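Clunness puts robot arm purchase on hold and publishes its planning notes for other small packers

Gift hamper packer Clunness has decided against ordering robot arms for its table packing line this spring and is releasing the notes behind that decision. The firm had set aside money for up to 18 arms. It will now pay for a longer round of simulated trials first, and says other small buyers should ask hard questions before they sign anything.

The decision follows a review of three quotes, two of them from resellers and one from the integrator Christodoulou. All three put the arm at the top of the page and left the gripper, the guarding, the training and the yearly support for later. By the time Clunness had added those back in, the cheapest quote had nearly doubled.

"We were shown a lot of slides with a payback period on them," said Markos Tsolakis, who runs equipment planning at Clunness. "I asked each supplier where the number came from. One of them sent me the same slide again, larger."
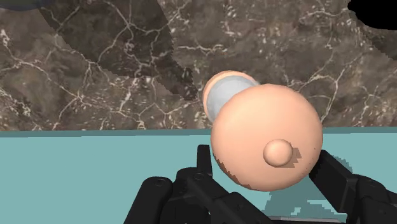
The company's main worry is handling. Hampers hold round things, soft things and things wrapped in foil, often in the same box, and the mix changes every season. A price based on moving identical cartons says very little about that kind of work. Clunness asked for trials on awkward shapes and was told by two of the three suppliers that these would be looked at after delivery.

Sernine, the software firm running the simulated work, has been hired for 9 weeks at a fixed fee. The project is called Nestinum. Tsolakis is careful about what he expects from it.

"A simulator is cheap to be wrong in, and I like that," he said. "But I have seen plenty of things work on a screen. If Nestinum gives us a good result, it buys the supplier a place on our bench. It doesn't buy them an order."

The test list runs to 627 separate picks, drawn from last year's hampers. Sernine will report every one, including failed grasps, dropped items and any pick where a person would have had to step in. Clunness has asked for the raw results as well as the summary, and has written that into the contract.

The setup is kept plain, with one arm at a counter and a small group of mixed items within reach. Clunness turned down an offer to model the whole packing hall, which would have taken up most of the fee and told the buyers little about picking.
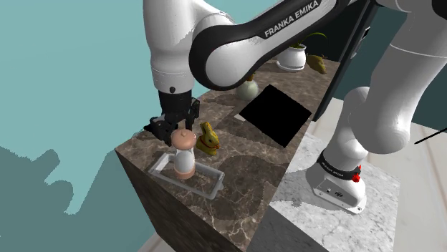
What Clunness is asking suppliers for

A full price over five years, with spares, software licences and call-outs included.

A named gripper, priced separately, with the cost of replacement fingers.

Trials on the buyer's own goods before any deposit is paid.

A written figure for how many hours of staff time the cell will need each week, and what happens if it needs more.

Bench trials, if there are any, would start in April. They would cover 910 picks by one arm, with packing staff present throughout. No budget has been approved beyond that stage, and the money set aside for the other arms has gone back into the general equipment fund.

The planning notes are free to other packing firms on request from the Clunness equipment office.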